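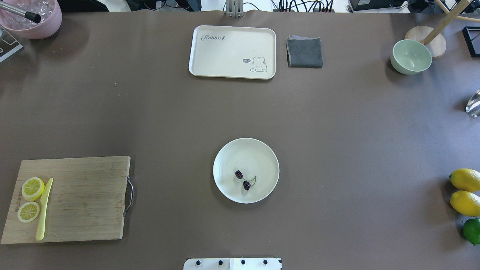 Dramulura side plate in white, with the Rabbit tray, the mint bowl and a pair of cherries.

Dramulura Small Table Set

We've had the small table set on our own shelves since February and it keeps getting borrowed for lunch, so it seemed only fair to give it a proper page! The set is made for a kitchen where the table does everything: breakfast, chopping, homework, the bowl of lemons that never quite gets put away.

The plate is the piece people ask for first. It's round and white with a slightly raised rim, just enough to stop a cherry from rolling off onto the floor (we eat a lot of cherries), and if you look closely there are faint ridges running around near the edge. Dark fruit looks wonderful on it. So does toast, to be fair.

Then the Rabbit tray. Cream, rounded corners, a low rim all the way around, the name in cursive at one end and a tiny outlined rabbit with a pink cheek saying "hi~" at the other. It was meant as a children's tray and the grown-ups took it over within a week - it's the right shape for a mug, a spoon and two cookies. We love it.

The bowl is a pale mint green that sits somewhere between a vegetable and a swimming pool. It goes with the yellow of lemons better than anything else we tried. Nuts, yogurt, cut fruit, keys if you must.

What's in the box
Side plate, white
Rabbit tray, cream
Bowl, mint green
Kitchen towel, dark gray

Item no. 493
Bowl holds 400 ml
Price for the set: 3199 Kč
Returns within 15 days, unused

The cutting board

Sold separately, under the Levside name. It's a light wooden rectangle with the grain running clearly across it, and it has the kind of plain face that makes a halved lemon look like you planned the whole meal. There are small engraved markings on the wood, very faint. Wipe it with a damp cloth, stand it on its edge to dry and rub in a little food-safe oil when it starts to look thirsty. Please don't soak it!

For pitting cherries or squeezing citrus, we like to keep the board on the left and a dish within easy reach, so the fruit goes straight across and the juice stays off the table.
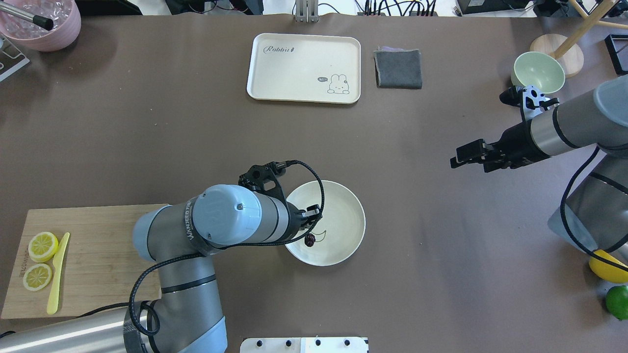 Timothée Masson writes that he bought the set for the tray and now uses the plate every single day, mostly for olives, and would like to know if more plates can be had without buying everything again.

Yes, they can. Single plates and bowls are on the Dristel page, and the towel comes on its own too. The tray is only sold with the set for now, though we're hoping to change that.

Page updated May 26, 2023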